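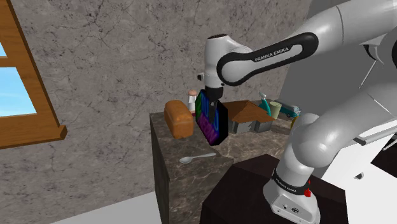 How Does a Robot Know Where It Is?

Imagine somebody puts a blindfold on you, spins you round in your own bedroom and asks you to walk to the door. Could you do it? You might shuffle forward, feel the edge of your bed and think, aha, so the door must be over there! You would be doing exactly what many robots have to do all day long. They have to work out where they are, and they have to keep working it out every time they move.

Grown-up engineers call this job localisation. It's a long word for a simple question: where am I?

Counting the turns of a wheel

Let's start with the easiest way. Think of a little robot on wheels. We'll call ours Larnine, like the one the Saturday robot club in Gerthorpe built for its maze challenge. Each time Larnine's wheel goes round once, the robot rolls forward by the same distance. On Larnine, that distance is 26 centimetres. So if the wheel has gone round twice, Larnine has travelled 52 centimetres. Three times? 78 centimetres! If you can do your times tables, you can do what the robot does.

Inside the wheel there is a small part called an encoder. It watches the wheel turn and sends little ticks to the robot's computer. Larnine's encoder sends 200 ticks for every full turn, so the robot can notice even a tiny bit of movement. Clever stuff!

But wheels can slip. Have you ever tried to run on a shiny floor in socks? Your legs were going, but you weren't getting very far. The same thing happens to robots. The wheel spins, the encoder ticks away happily, and the robot believes it has moved when it has stayed in the same place. One small slip doesn't matter much. Lots of small slips added together can mean a robot drives confidently into a wall.

Which way am I facing?

Knowing how far you've gone is only half the puzzle. You also need to know which way you were pointing. Many robots carry a gyroscope (say it like this: JY-ro-scope), which can feel turning. You have something a bit like it in your own head! Deep inside your ears are tiny loops filled with liquid, and when you spin round, the liquid sloshes and tells your brain that you're turning. Phones have gyroscopes too, and some games use them so you can steer by tilting the screen.

A gyroscope can drift, though. After a while it may be wrong by a little bit. A full circle is 360 degrees, and when the club tested Larnine, it spun all the way round and reported 339. It had lost 21 degrees somewhere, which is enough to miss a doorway.

Looking for landmarks

So what can a robot do when it isn't quite sure? The same as you — it can look around! If you were lost in town and saw the library clock, you'd know where you were straight away. Something that helps you like this is called a landmark.

Some robots use a camera to find landmarks. Others send out sound and listen for the echo, just as bats do. Others use a beam of light which bounces off walls and comes back. By timing how long the light takes, the robot can tell how far away the wall is. Light is so fast that the timer has to be amazingly good.

In the Gerthorpe maze, the landmarks are square black and white patterns stuck to the walls. There are 19 of them, and each one is different. When Larnine spots a pattern, it checks its map and corrects its guess.

Putting it all together

The best robots don't trust just one sense. They mix them. The wheels say, "I think we've gone this far." The gyroscope says, "I think we're facing this way." Then the camera says, "Hang on, I can see pattern number seven!" The computer listens to all three and makes its very best guess, over and over again, many times a second.

Try it yourself

You'll need a friend, a scarf for a blindfold and a big clear space such as a field or a hall. Ask a grown-up to keep an eye out for anything you could trip over.

Put a jumper on the ground. Stand next to it and put on the blindfold.

Walk ten steps forward, turn right, and walk five steps.

Now turn all the way round and try to walk back to the jumper the way you came.

Take off the blindfold. How close did you get?

Have another go, but this time ask your friend to stand by the jumper and clap every few seconds. Your friend is now your landmark! Did you get closer?

Words to remember

Localisation: working out where you are.
Encoder: a part that measures how much a wheel has turned.
Gyroscope: a part that feels turning.
Drift: when small mistakes slowly add up.
Landmark: something you can recognise that helps you find your place.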